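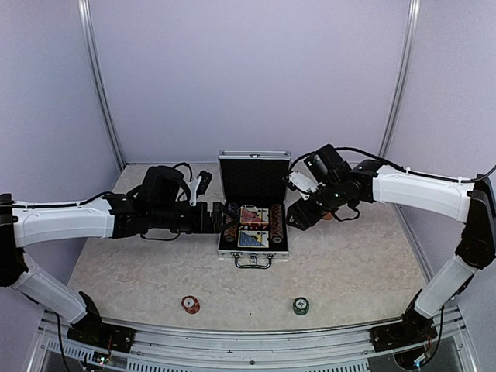 Last updated 21/12/2024
2 min read

Geeta wanted the chips back in the case before Lavanya got home. Fives first. Then the green ones.

"You owe me 800," said the voice on the stairs.

Too late – coat still on, bag from Titholm under one arm.

"I was putting them away."

"You were counting them."

She was. Twice allready. Red dice, cards, latches, done. Almost done.

Lavanya sat down. Didn't take off the coat. Picked up a five and turned it over, and over.

"One more hand," she said. "Then I'll tell you what happend in Plallulbridge."

Geeta reached for the blue deck.

Contact | © Geeta Dhillon | Back to top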